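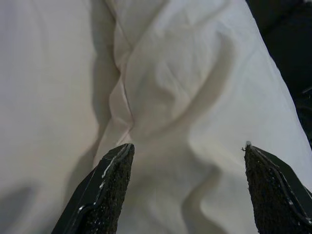
Hi Sheila, time for the October update on the folding line at Fothergill! We've put 3,680 pieces through since the last report, and 3,346 of them came out good enough to go straight to the shelf. Flat and squared-up linen is easy now. What still slows us down is the crumpled white stuff, where the cloth bunches along a crease and the two black fingers have to come in wide open and pick a fold to go for. The grip pads are getting scuffed along the edge too, so I've put a spare set in the next budget.

On the people side – all 7 of the folding team are still with us. Hiwot and Beryl have moved over to checking and mending (Beryl says her wrists are thanking her), and 3 more start training next. Hilde would like the night shift to get the same chance, and I agree with her. Could we talk about the training money before you sign off the next payment?

Beverley Bramwell
2020-10-22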